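Wollon Pocket-Hole Kit: Do You Need the Big One?

I put off buying a pocket-hole jig for years. Every person with a table saw and a video channel seems to own one, and they all talk about it the way my aunt talks about her air fryer. You drill a slanted hole, you drive a screw, and suddenly you're a cabinetmaker. I've been burned by that kind of talk before. There is a doweling kit in my basement that I used once.

But we needed a bench for the back hall, somewhere to sit and pull boots off, with a shelf under it, and I was tired of joints that depended on me cutting something accurately by hand. So in October I paid $125 of my own money for the Wollon kit, the larger of the two they sell. I've since built the bench, a face frame for the laundry cabinet and a very plain nightstand with it. That's enough to have opinions.

Short version, for those who scroll: the jig is good, the clamp is fine, the rest of the box is mostly padding, and the instructions were written by somebody who already knew how to do it.

What comes in the box

The jig itself, which is a drill guide with a built-in clamp. A stepped drill bit. A stop collar for the bit and the little hex key that goes with it. A long square-drive bit. A face clamp. A dust chute that pushes onto the back. A sampler of screws in a tray with a lid. Some plastic plugs. A "project planner," which is a pad of graph paper with the Wollon name along the top of every sheet.

I'm going to be blunt about the pad. It's graph paper. I own graph paper. If they'd left it out and knocked a few dollars off, I would think better of the company.

The screw sampler is more annoying, in that it looks generous until you start a project. There are several lengths in there, and you will want a whole lot of one of them and none of the others. I ran out of the 1 1/4-inch ones on the first afternoon. My neighbor Gerardo Lagman had already told me to skip the small boxes and order a bag of 1000 from the farm store, and I'd laughed at him. I have the bag now. It cost less per screw by a wide margin and they drive the same.

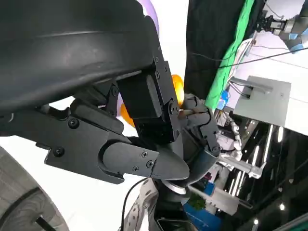 Setting it up

This part took me most of an hour and it should take ten minutes. You have to set two things to match your board thickness: the height of the drill guide and the position of the collar on the bit. The guide is easy. It slides, it clicks, the numbers are big enough to read without glasses. The collar is where they lose people.

The booklet says to "set collar to corresponding thickness." There is a small gauge molded into the side of the base for this, and the booklet never mentions it. I measured with a tape, got it wrong, and drilled straight out the other side of a nice piece of poplar. After that I went looking, found the gauge by accident while cleaning sawdust off the thing, and haven't had a problem since. So: lay the bit in the groove on the side of the base, with the shoulder of the step lined up at your thickness, and tighten the collar there. That sentence would have saved me a board.

Then check the collar every so often. Mine crept on the second project. The set screw is small and the key they give you is about as stiff as cheese, so use a better key if you have one.

Drilling

Now the good part, and I went in wanting to complain. The holes come out clean. The guide holds the bit at 15 degrees, the bushings are steel, and there's very little slop when the bit is spinning. On poplar and pine the edges of the pocket were crisp enough that I left the inside ones bare. On oak I got a bit of fuzz along the top edge, and slowing the feed down fixed most of it.

Run the drill at full speed before the bit touches the wood. Back it out once or twice on each hole to clear the chips. The booklet does say this, to be fair to the booklet.

The dust chute works if your shop vac hose happens to be the size they had in mind. Mine wasn't. I used tape. It pulled the tape off. I used more tape. With the vac attached it catches nearly everything, and without it you'll be ankle-deep in curly shavings by the third board, so it's worth messing with.

As for corded or cordless, I tried both. My old corded drill did a better job of the holes and my cordless did a better job of the screws. If you only have a cordless, charge both batteries the night before. Pocket holes eat batteries.

Putting it together

All the trouble people have with pocket-hole joints happens here, and the ads skip right past it. The screw goes in at an angle, so as it tightens it tries to shove one board along the other. If the joint isn't clamped hard, the faces end up out of line. It won't be by much. You will feel it every time you run your hand over it, though, and so will your brother-in-law.

The face clamp in the kit is decent. Big round pads, good squeeze, a thumbwheel you can adjust without putting your coffee down. One is not enough for anything wider than a picture frame. I borrowed another from Jomar Dumlao, who has the Lacson kit, and to my surprise I liked his better. The Lacson clamp has a longer reach and the handle doesn't pinch. I've pinched myself with the Wollon handle often enough that I now close it with the heel of my hand.

Two more things I'd tell anyone starting out. Glue the joints even though the box says you don't have to. And drive the last few turns slowly, with the clutch set low, or by hand in soft pine. A screw that strips its hole in pine is a screw that's holding nothing, and you can't tell by looking.

The bench itself went together in an evening once the parts were drilled. I cut it all from 8-foot boards with hardly any waste. The long seat wanted to bow a little and I pulled it straight with a stretcher underneath, screwed from both sides. 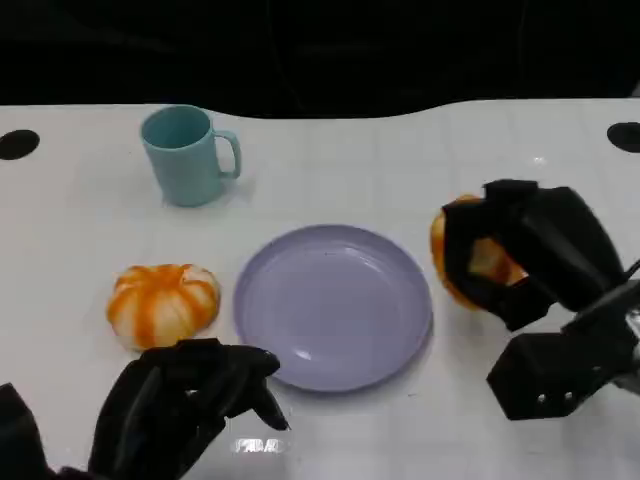 I let that sit in the hall for a couple of weeks before I put any finish on it, mainly to see whether the joints would open up when the heat came on. One did, a hairline at the back left leg, and I'm fairly sure that was the joint I rushed. The rest are tight. The nightstand has been fine. The face frame has been better than fine, and if I only ever used this jig for face frames I'd still say it earned its shelf space.

What about strength? The package makes big claims. I have no way to test them and I don't put much faith in the videos where a guy stands on a shelf. What I can say is that two grown men have sat on the bench at the same time, one of them Gerardo, and it didn't creak. I wouldn't build a bed frame this way. I wouldn't build dining chairs this way either, whatever the pad of graph paper suggests. Chairs get leaned back on, and a screw in the end of a rail isn't what I want under me when that happens.

The plugs

Skip them. The plastic ones in the kit are an odd tan that matches no wood I've ever seen. Wood plugs are sold separately and cost too much, and then you have to sand them flush at an angle inside a pocket, a job I'd wish on very few people. Plan your piece so the holes face the wall, the floor or the inside. On the bench they're all underneath. On the nightstand I got one pair wrong and they face the bed, so I look at them every night.

How it compares

I've now used three of these, counting borrowed ones.

The Lacson, Jomar's, costs a bit less and has the better clamp. The guide is all plastic around the bushings and flexes if you lean on the drill. I lean on the drill. If you have a lighter touch you might not care.

The Umov is the cheap one, a little two-hole block you clamp to the work yourself. I used one that belongs to my coworker Kha Lâm. It makes the same hole. I mean that, I laid the boards side by side and could not pick which jig did which. It's slower, you have to reclamp it for every pair of holes, and there's no place for a vacuum. For one bench, or one bookcase, or a person who isn't sure they'll like doing this, it's what I'd buy. I wish I'd known that before I spent what I spent.

The smaller Wollon kit has the same jig as mine with no face clamp, no pad and fewer screws. Buy that one and a separate clamp and you come out ahead.

Complaints, in no special order

The storage case doesn't close if the collar is on the bit. You have to take the collar off, and then you have to set it again. Who tested this?

The base has mounting holes but no screws to mount it with, in a kit that is otherwise stuffed with screws.

The square-drive bit wore down sooner than I'd like. I replaced it with one from Vuscombe Hardware and that one still looks new.

Customer service answered my note about the gauge on a Friday afternoon, quickly and politely, and said the booklet would be "reviewed." We'll see.

Would I buy it again?

The jig, yes. The big kit, no. It does what it says and it got me a bench that I like and that my wife has stopped calling "the project." If you already have clamps and a decent driver bit you're paying extra for a case that doesn't close and a stack of paper. Get the small kit, get the big bag of screws, drill some scrap first, and check that collar.

Update: Vicente Toledo wrote to ask if the guide handles half-inch plywood. It does, on the lowest setting, with the one-inch screws. Go easy on the clutch. I split the first piece.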